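Skukon season two — worth continuing?

lis_fan144
I finished episode three last night. The lead actress is still wonderful, but the writing became slow. In the first season every dinner had a quarrel. Now they only eat. Should I continue?

Dostum
Yes, continue. Episode five is the best of the whole series, and her speech at the train station made me cry.
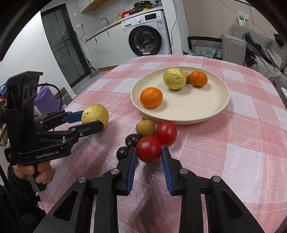

The slow dinners are my favorite part, to be honest. My mother also grew up in such a kitchen, and the set designer understood it well. A pink-and-white checked tablecloth, tomatoes and dark plums put directly on it with no bowl, and the family talking over each other. For me this is acting too.

himano2000
I disagree. Good tablecloths do not save a weak script. She was much better in Lis, where she had real lines.

lis_fan144
Lis had a better director, I think. I will try until episode five and then decide.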